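短期の暮らしに、家具と家電をひと部屋分。Skanix、レンタルサービス「Osau」を6月に提供開始
単身赴任、研修、建て替え中の仮住まいに。申込みから引き取りまでスマートフォンで完結

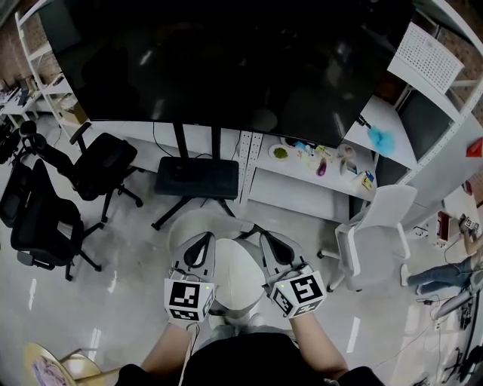
株式会社Skanix(以下、Skanix)は、短期滞在者向けの家具・家電レンタルサービス「Osau(オサウ)」を6月より提供開始します。対象は首都圏の一部地域から。順次拡大予定。先行登録は本日より受付開始、登録いただいた方全員に初回の配送料に使える1000円分のクーポンをお渡しします。

取り急ぎ、概要を下記のとおりお知らせいたします。詳細資料は追ってプレスページに掲載。

■サービス開始の背景

数か月だけ住む部屋に、何を買うか。買わないか。

Skanixはこれまで法人向けに、オフィス移転時の什器の保管と再配置を手がけてきました。その現場で、移転の担当者の方から仕事とは別の相談を受けることが増えていました。半年の赴任で冷蔵庫を買うべきか。帰任のときの処分費はいくらか。引き取り業者が繁忙期でつかまらない、など。会社の引っ越しの打ち合わせをしているはずが、最後の十分はだいたい個人の引っ越しの話になる、というのが営業担当の共通の感想です。

Osauの企画にあたり、昨年、一年未満の短期滞在を経験した238名の方にアンケートを行いました(Skanix調べ、インターネット調査)。自由記述で目立ったのは料金への不満よりも「手放すとき」の話。粗大ごみの予約が退去日に間に合わなかった。フリマアプリに出したが大型で送れない。実家に送って怒られた。洗濯機を外す作業を自分でやって床を濡らした、という回答もありました。

既存のレンタルサービスを使わなかった理由としては、最低利用期間が合わない、届く日が選べない、見積もりが出るまでが長い、といった声。中には「カタログの写真と違う色が来ると聞いて」という伝聞によるものもあり、この点はOsauの商品ページづくりでかなり気をつけています。

短期だから我慢する、という前提を少し動かしたい。そこから始まった企画です。

■「Osau」の概要

サービス名:Osau(オサウ)
提供開始:6月
提供地域:東京都区部、川崎市、横浜市、さいたま市、千葉市(いずれも一部地域を除く)
取扱品目:181品目(開始時点)
最低利用期間:一か月
利用料金:月額1000円から(品目により異なる。配送・設置・引き取り費用は別途)
申込方法:専用サイト(スマートフォン、パソコン)
支払方法:クレジットカード、口座振替、法人請求書払い

取扱品目の内訳は、冷蔵庫、洗濯機、電子レンジ、炊飯器、テレビ、照明などの家電と、ベッド、マットレス、机、椅子、収納、カーテンなどの家具。カーテンは採寸を忘れがちなので、窓の高さと幅を入力すると合うサイズだけが出るようにしてあります。丈が足りないまま半年過ごした、という回答がアンケートに複数あったため。

食器、調理器具、寝具カバー類はレンタルではなく買い取り品としてご用意します。

■主な特長

1. 期間の変更があとからできる

赴任の延長、工事の遅れ。短期の予定はよく動きます。Osauでは返却予定日の二週間前まで、マイページから延長も短縮も申請可能です。延長時に再審査はありません。短縮の場合は日割りではなく半月単位での精算となります。ここは社内でも最後まで議論がありましたが、請求書を読みやすくすることを優先しました。

一部の品目だけを先に返すこともできます。春に入居して、暖房器具だけ先に返却、など。

2. 配送と設置を同じスタッフが担当

玄関先での引き渡しのみ、という形は取りません。搬入、組み立て、設置、梱包材の持ち帰りまでを一回の訪問で行います。洗濯機の給水ホースの接続、試運転も含みます。引き取り時の取り外しも同様。

時間帯は午前、午後、夜間の三区分。夜間は午後9時までの訪問開始とし、集合住宅の管理規約により搬入時間に制限がある場合はお申し込み時にお知らせください。エレベーターのない建物の上層階は追加費用がかかる場合がございます。事前に必ず金額をお伝えし、了承をいただいてから手配をします。

3. 状態のわかる商品ページ

Osauで扱う品は新品とは限りません。使用歴のある品については、傷や日焼けの箇所を品ごとに撮影して掲載します。代表写真だけでは判断できない、という声に応えたものです。椅子であれば座面と脚、冷蔵庫であれば扉と棚、というように撮影箇所を品目ごとに決めています。

状態は三段階で表示。使用歴のない「新」、使用歴はあるが目立つ傷のない「良」、機能に問題はないが外観に傷のある「可」。「可」の品は月額を下げています。社員の試用では意外と「可」を選ぶ人が多く、開始時の在庫構成を少しし見直しました。

4. 部屋のセットから選べる

一点ずつ選ぶのが面倒な方向けに、部屋の広さと人数に合わせたセットを用意。「ひとり・最小」「ひとり・在宅勤務」「ふたり・仮住まい」など。セットの中身は入れ替え、抜き取りができます。炊飯器は自分のを持っていく、という方はそれだけ外していただければ、その分の料金が引かれます。

在宅勤務のセットは机と椅子の組み合わせを複数から選べます。短期滞在でも仕事の時間は短くならないので。椅子は座面の高さの調整範囲をすべて記載しました。

■保守と清掃について

返却された品の点検と清掃は、Krishnan株式会社(以下、Krishnan)が担当します。Krishnanは宿泊施設向けのリネンと備品の清掃を行ってきた会社で、Osauでは専用の作業ラインを設けています。

冷蔵庫はパッキンを含めて分解できる箇所を洗浄し、におい確認を別の担当者が行います。洗濯機は洗濯槽の洗浄後に通水試験。布張りの椅子、ソファは表面の洗浄と乾燥のあと、一晩置いてから検品。マットレスは再レンタルを行わず、返却ごとに素材の回収ルートに回します。ここは費用がかさむ部分ですが、アンケートで「他人の使ったマットレスだけは」という回答が多く、そのように決めました。

利用中の故障については専用窓口で受け付けます。冷蔵庫と洗濯機は生活への影響が大きいため、交換品を優先して手配。通常の使用による故障の場合、修理、交換の費用はかかりません。落下、水濡れなどお客様の過失による場合は、品目ごとに定めた上限額までのご負担をお願いします。上限額は申込画面に表示され、後から変わることはありません。

■配送体制について

配送と設置は株式会社Lodent(以下、Lodent)が行います。Lodentは家電量販店の配送設置を長く受託しており、首都圏に拠点を持ちます。

Osauの開始にあたり、Lodentの設置スタッフ向けに共通の手順書を作成しました。養生の範囲、靴下の履き替え、組み立て後のぐらつき確認、操作説明の順番まで。細かい話ですが、短期の部屋は賃貸であることがほとんどで、退去時の原状回復に直結します。床と壁の養生は標準作業に含み、追加料金はいただきません。

引き取り後、部屋に残る床のへこみ等についてもご相談を受け付けます。家具の脚用フェルトは初回配送時に同梱。

繁忙期の対応について。三月から四月は申し込みが集中する見込みのため、配送枠を前月のうちに公開し、先着順とします。枠が埋まった日は画面上で選択できなくなります。あとからお電話で「やはり行けません」となることを避けるための仕組みです。

■コメント

Skanix 代表取締役 Hema Venkataraman

「私自身、来日して最初の二年で四回引っ越しました。会社の都合もあれば、契約の都合もあります。そのたびに買って、あげて、捨ててを繰り返して、最後の部屋では段ボールを机にしていました。不便というより、落ち着かないのです。どうせすぐ出るから、と思って暮らす部屋では料理もしなくなります。

Osauは安さだけを競うサービスではありません。月額を見て高いと感じる品もあると思います。ただ、運ぶ手間、つなぐ手間、捨てる手間まで足してみてほしい。そのうえで買ったほうがいいという方には、買うことをおすすめします。実際、利用期間が長くなると購入のほうが安くなる品があり、その分岐の月数は商品ページに載せました。社内では反対もありましたが、載せました。」

Osau事業責任者 Rajeshwari Unnithan

「準備でいちばん時間をかけたのは、在庫の表示です。サイトで借りられると出ているのに実際には清掃が終わっていない、ということがあると、入居日に冷蔵庫のない部屋ができてしまいます。Krishnan、Lodentの二社と在庫の情報を共有し、検品が終わったものだけを表示するようにしました。そのため、開始直後は品切れの表示が多く見えるかもしれません。戻り次第、通知が届く設定がありますのでそちらをお使いください。

試用に参加した社員からは、取扱説明書がなくて困ったという意見が一番多く出ました。型番ごとの説明書はマイページから開けるようにしてあります。電子レンジの時計の合わせ方など、紙で一枚にまとめたものも一緒にお届けします。

個人的には、カーテンのページを見ていただきたいです。地味ですが、がんばりました。」

■社内試用の結果から

提供開始に先立ち、Skanixの社員とその家族が、実際に仮住まいや赴任先でOsauを試用しました。そこで出た意見と対応を一部ご紹介します。

「段ボールが多い」→ 小型家電はくり返し使える布製の梱包に変更。スタッフがその場で持ち帰ります。

「延長コードがなかった」→ 申込画面の最後に、忘れやすい小物の一覧を表示。延長コード、電球、テレビ用のアンテナケーブル、洗濯ばさみ等。アンテナケーブルはテレビをお申し込みの方に標準で付属します。

「テレビの置き場所に迷う」→ テレビ台のほか、自立するスタンドタイプも選択可能に。壁に穴をあける設置は行いません。

「ベッドが部屋に入ったが、クローゼットが開かなくなった」→ 商品ページに、扉や引き出しを開けたときの必要寸法を追記。設置前にスタッフが置き場所を確認し、その場で向きの変更に応じます。

「返却の日に立ち会えない」→ 検討中。開始時点では立ち会いをお願いします。代理の方でも可。管理会社の立ち会いによる引き取りは、法人契約のみ先行して対応します。

「請求のタイミングが給料日の前」→ 引き落とし日を二つから選べるようにしました。

■法人向けプランについて

社宅、研修施設、プロジェクト単位の借り上げ住宅などを対象に、法人向けプランを同時に開始します。個人向けとの違いは下記。

・部屋ごとの請求をまとめ、請求書を一通に
・入居者の交代時、家具家電を残したまま名義だけ変更が可能
・入居前の鍵の受け取りと設置を代行(管理会社の承諾が必要)
・退去連絡から引き取りまでの日程を、担当者画面で一覧表示

名義の変更は、法人のお客様からの要望がもっとも多かった機能です。前の入居者が返して、次の入居者がまた同じものを借りる。これまではその往復の配送費がかかっていました。Osauでは点検のみを行い、問題がなければそのままお使いいただきます。マットレスは交換します。

研修などで同じ時期に多数の部屋を用意される場合は、入居の一か月半前までにご相談ください。建物の図面をいただければ、搬入経路の確認もこちらで行います。

■先行登録について

専用サイトにて、本日より先行登録の受付を開始。お名前、メールアドレス、利用予定の地域と時期をご入力ください。登録の時点で契約は成立しません。費用もかかりません。

登録特典
・初回配送料に使えるクーポン1000円分
・一般受付より先に配送日時を予約できる案内メール

クーポンはお一人様一回限り、他の割引との併用はできません。有効期限は案内メールに記載。法人契約は対象外です。

■体験会のお知らせ

提供開始に合わせ、東京都内のショールームにて体験会を行います。6月の土曜日、午前11時から午後5時まで。日程はサイトにて発表します。予約不要、入場無料。

当日は「ひとり・在宅勤務」と「ふたり・仮住まい」のセットを実際の間取りに合わせて配置します。状態表示の「良」と「可」の品を並べて見比べられるコーナー、カーテンの採寸の実演、退去時の原状回復に関する相談の時間も予定。お子様連れでのご来場も歓迎です。駐車場はありませんので公共交通機関をご利用くだい。

報道関係の方は開場前の午前10時より取材いただけます。Venkataraman、Unnithanの両名とも在席予定。個別取材をご希望の場合は事前に広報までご連絡ください。

■今後の予定

提供地域の拡大は、配送拠点の準備が整った地域から順に行います。次は名古屋市、大阪市を候補として調整中。時期は決まり次第お知らせします。

品目については、ベビーベッド、学習机、介護用の椅子などの要望をいただいています。安全基準の確認と清掃方法の検討が必要なため、開始時には含めていません。楽器の問い合わせも数件ありましたが、予定はありません。

サイトは日本語と英語で開始。ほかの言語は準備中です。電話窓口は日本語、英語の二言語で、通訳を介した対応もご相談いただけます。

■よくいただくお問い合わせ

・気に入った品を買い取れますか
可能です。利用月数に応じた買い取り価格をマイページに表示します。マットレスも買い取りできます。

・転居先に持っていけますか
提供地域内であれば可能。転居の日程が決まりましたら窓口までお早めに。配送はLodentが行い、別途費用がかかります。お客様ご自身での運搬は、洗濯機と冷蔵庫についてはご遠慮ください。

・ペットがいても利用できますか
ご利用いただけます。布張りの品については清掃費の上限を別に定めています。申込時に該当欄にチェックを入れてください。

・審査はありますか
お申し込み内容と支払方法の確認を行います。在留期間のある方は、その期間内でのご契約となります。

・色は選べますか
品目によります。在庫に複数の色がある場合のみ選択できます。選んでいただいた色が用意できなくなったときは、別の色を勝手にお送りすることはせず、必ずご連絡します。

・設置後に、やはり合わないと感じたら
設置日から一週間以内であれば、同じ種類の別の品への交換を受け付けます。往復の配送費はお客様のご負担。寸法の表示に誤りがあった場合は、当社で負担します。

■会社概要

社名:株式会社Skanix
代表者:代表取締役 Hema Venkataraman
事業内容:オフィス什器の保管、再配置および管理。家具・家電レンタルサービス「Osau」の運営

■本件に関するお問い合わせ

報道関係の方
株式会社Skanix 広報担当
受付時間:平日午前10時から午後5時まで

サービスご利用に関するお問い合わせ
Osau お客様窓口
受付時間:午前9時から午後7時まで(土曜日は午後5時まで、日曜・祝日休み)

※記載の料金はすべて税込です。
※内容は発表時点のものです。予告なく変更する場合があります。
※品目の一覧、提供地域の詳細は専用サイトをご覧ください。地域の検索は郵便番号で行えます。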